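El rincón del vapor

Vuelve la sección que menos correo recibe de todo el boletín, y que por eso mismo nos empeñamos en mantener. Toca el panecillo al vapor, blanco, redondo y con menos carácter que un lunes festivo hasta que uno se come el tercero. La vaporera eléctrica lo hace casi todo: agua abajo, cesta de acero agujereada encima, tapa de cristal y paciencia. 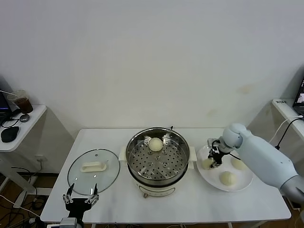
La receta es de Pejman Kazemi, que pide 14 minutos y ni uno más. Yo le di 16 la primera vez, por desconfianza, y los panecillos salieron con la piel arrugada y cierto aire de reproche. También insiste en dejar hueco entre uno y otro, porque crecen. Los míos crecieron hasta hacerse íntimos y hubo que separarlos con cuchillo.

La tapa, dice, no se levanta para mirar. Para eso es de cristal. El plato conviene tenerlo al lado desde el principio – buscarlo con un panecillo ardiendo en la mano es una experiencia que ya he tenido.

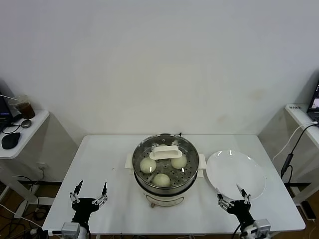 Temetti, 2 de junio de 2018

La próxima tanda será rellena, si nos ponemos de acuerdo en el relleno, cosa que no ocurre desde noviembre. Las propuestas se dejan en el buzón de Drarero. Se admite todo menos la pasa.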